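Björklund opens instrument care bench for surgical robots in Stistenbridge

Stistenbridge, 2026-03-08 - I've been fixing robot wrists at Björklund for a good while now, and I'm thrilled to finally say this in a press release: we have our own bench! It's called Kolto, it lives at our Stistenbridge shop, and it does one job. It looks after the instruments on surgical suturing robots, from the shaft down to the jaw tips.

If you run one of these cells, you know the wrist takes all the abuse. It's a tiny stack of joints, pins and pulleys, and when a cable stretches even a little, the jaws start to lag behind your hand. So every instrument that comes to us gets the same 11 checks. We clean the joints, set the cable tension, look over the jaw faces under magnification, and then (my favorite part) we cycle the wrist 1000 times before it goes back in its case.

Stitching is the work we set everything up for, and it's fussy work. The jaws have to hold a curved needle without letting it roll, and they have to let go of fine thread without snagging it.

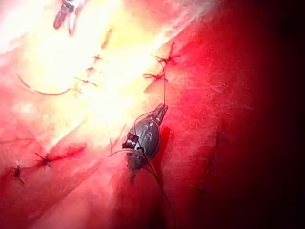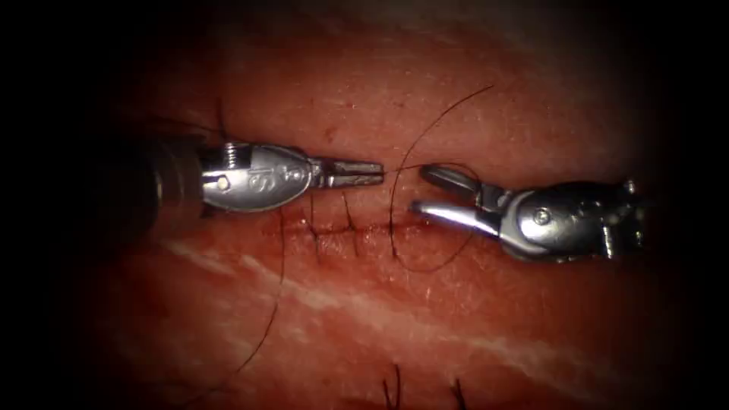
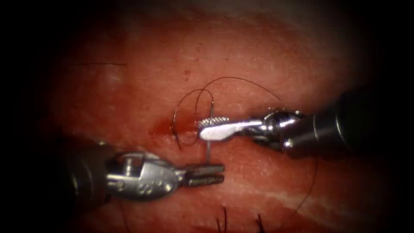
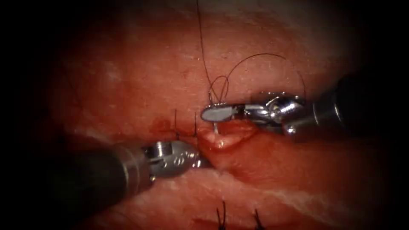
Robotic instruments at work on tissue, with dark suture thread in play.

We tried the whole routine out first with our sister shop in Misivholm, starting last September. Between us we've serviced 394 instruments so far, and I've had my hands on more of them than I can remember. The biggest lesson was to do the left and right arms as a pair. Tune one and leave the other, and the handoff feels off right away.

Kolto takes bookings from hospitals, training labs and research groups starting today. Send both instruments together if you can, cleaned and tagged, with a note about what they've been doing wrong. "Feels sticky on closing" is a perfectly good note! The bench has room for 2000 instruments a year, and we'll happily talk through your setup before you ship anything.

Contact: Kolto service desk, Björklund, Stistenbridge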